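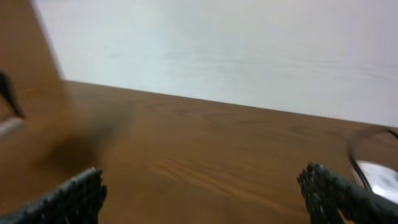 Wooden tabletop against the white wall

RENTAL WALK-THROUGH CHECKLIST - MOVE-IN COPY, WITH COMMENTS
Unit: Herberg building, second floor rear
Agent: Pintér Lettings
Month: October
Marks: OK / NO / ? (could not check)

The agency's own form has a box at the bottom that says "all items found satisfactory" and it comes already ticked. I crossed that out and used my own list. Where the agency form and this one disagree, go with this one.

ENTRY AND LOCKS

Front door closes and latches without a shove - OK
Deadbolt throws fully - NO. It goes in partway and stops. The form says "secure." A bolt that stops partway is holding on by its tip. Strike plate needs moving.
Locks changed after last tenant - ? I was told yes. I asked for the locksmith's receipt and was told it was in the other office.
Peephole - OK
Door chain - OK, for whatever a door chain is worth. The screws are short.

SMOKE AND CARBON MONOXIDE

Smoke alarm, hallway - OK on the test button. The button tests the horn and the battery. It says very little about whether the alarm is any good at smoke, so I looked for the date on the back, and it has been painted over.
Smoke alarm, bedroom - NO. Bracket on the ceiling, no alarm on the bracket. Agency form lists 2 alarms "fitted and working."
CO alarm - OK. Plugged in low down behind where a couch would go. Ask for it to be moved.
Fire extinguisher - OK, needle in the green. Inspection tag is blank on both sides.

ELECTRICAL

Panel labeled - NO. 6 breakers, one labeled "kitchen," one labeled "kitchen?" and the rest bare.
GFCI outlet by the sink trips and resets - OK
GFCI outlet in bathroom trips and resets - NO. Trips fine. Took four tries to reset.
Outlets grip a plug firmly - one loose in the bedroom, left of the window. Don't use it for the space heater. Don't use a space heater at all until somebody can say what that circuit is rated for.
Cover plates whole - OK
Extension cords left by landlord - one, Palov brand, under the hall rug. Removed from under the rug and coiled on the shelf. Cords do not go under rugs.

WATER AND HEAT

Hot water reaches kitchen tap - OK, slow
Water heater relief valve has a discharge pipe - OK
Water heater strapped - ? Closet door was locked the first time, and the second time there were boxes in front of it.
Shutoff valve under sink turns - OK
Shutoff valve behind toilet turns - NO. Would not budge by hand and I wasn't going to put a wrench on it and own the flood.
Radiator, Pilov type, no drips at the valve - OK for now. The heat was off. A radiator with the heat off will pass most inspections. Look again once it's running.

WINDOWS

Bedroom window opens far enough to climb out - OK
Stays open by itself - NO. It drops. Somebody has been using a stick, and the stick is still on the sill. This is a finger hazard and I want it on the repair list ahead of the paint.
Screens - one torn

FURNITURE SUPPLIED

Table steady when leaned on - OK
Bookcase fixed to wall - NO. It tips forward with a light pull at the top. Agency says the brackets are "available on request." Requested.
Bed slats - OK

STAIRS AND COMMON HALL

Handrail tight - loose at the bottom post
Lights work - went at 7 in the evening on a Tuesday. Upper landing dark. The agent says it was fine that morning, when there was sun through the skylight.
Exit path clear - two bikes and a stroller. Told these are "temporary."

MONEY, WHILE WE ARE AT IT

The deposit is 400 and the lease lets them charge up to 4,000 for "safety alterations by tenant." I asked if putting up a missing smoke alarm counts as a safety alteration. Waiting for the answer in writing. Until it comes, don't drill anything.

BEFORE SIGNING

Bedroom smoke alarm fitted, and tested with me in the room
Deadbolt strike plate moved
Window sash repaired, stick thrown out
Bookcase brackets on
Bathroom GFCI replaced
Locksmith receipt seen, original or copy

I was told most of this could be done "after you're in." I have been in places where that was said. Nothing gets initialed on their form until I've gone back through with this one.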